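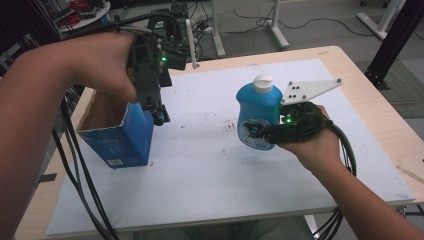 Femthorpe notebook, May, mid-afternoon

Second block of packing demos for the Plirken set. Both hands on the grippers, one bottle at a time, bottle to box, reset, go again. We're at 1,360 clips across everybody's sessions, and I'd love to push that up a good bit before the next training run, so I'm doing these in batches of 50 and taking a real break in between (my forearms were toast last time!).

Notes on how I'm doing it, so we all do it the same way:

Start with the fingers wide open and come in slow. I was rushing the approach in the first batch and the policy picks that up right away, it lunges at everything like it's late for a bus. Pause a beat before closing. Count "one" in your head if that helps.

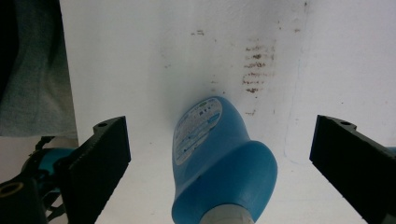
Also, move the start spot every time, and turn the label a different way too. I caught myself putting things back on the same patch of board over and over, which is such an easy habit to fall into. Probert reads the clips in after upload and flagged 11 of mine as near duplicates, fair enough.

Soft stuff is its own headache. Squeeze too hard and the shape changes, squeeze too little and it tips on the way over. I've been going for the widest part and closing just until it stops sliding.

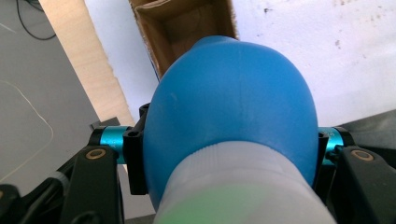 Then I hold still for a moment before lifting, so there's a clean gap between "grab" and "carry" when Serkano splits the clips up. Way less hand fixing afterward.

Batch two: 32 keepers. The rest I tossed, mostly bumps on the rim of the box and a couple where I forgot to hit record on the left side (argh).

To do: wipe down the board, re-zero both grippers, try the left hand for picking and the right for steadying.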